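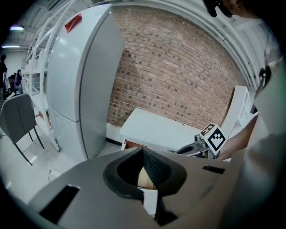
Week 4 notes. Small furniture against masonry walls, placement and measuring. Last week was plasterboard, this week is brick, and they don't behave the same, so don't carry your offsets over. A low table on a brick wall is the usual case. Look at the white one with the brown wooden panel under the top: flat rectangular top, bricks in level courses behind it, darker headers dotted through. Those courses are your free level. Sight along the table top to the nearest mortar line before you get the spirit level out, you'll pick up a bad leg from across the room.

Measuring up
Measure the wall first, then the piece. Three spots along the wall, not one. Old brick bellies out and the skirting (if there is one) hides it.
Write down the smallest gap, not the average.
The Tulano worksheet has a column for this. Use it please, half of you left it blank last time.

Worked example, Kurtuluş flat
Clear wall 2,098 mm between the door trim and the return. Table 136 mm shorter than the wall. Centred, so 68 mm each side. Looks fine on paper. On site the door trim stuck out further than drawn and the drawer side needed elbow room, so it went hard to the return end and the full gap was left at the door. Centred is a starting point only.

Colour and light
White tops on red-brown brick read brighter than they are. Brick soaks up light, the top throws it back. If the client says the table "glares", try a lamp further off before you try a new table.
Timber drawer faces help here, brown sits close to the brick and drops the contrast at the front edge. Painted faces don't do this.

Fixing
Low tables mostly don't need fixing. Tall narrow pieces do, kids or no kids.
Drill the brick or the mortar? We'll argue it in the tute. Short version: mortar is easier to patch, brick holds better. Renters, check the lease first.
Zundgate plugs are in the store cupboard, sign them out. Stosport ones are for hollow block only, somebody keeps mixing up the tubs.
Vacuum hose under the bit, brick dust gets in the drawer runners and you'll never get it all out.

For next week
Pick one wall at home, draw it at 1:20 with the piece in place, both elevations and plan. Mark your three measurments. Felt pads go on before the final measure, they add 3 mm and people forgett.
Bring a tape, pencil, and the offcut from the workshop if you've still got it.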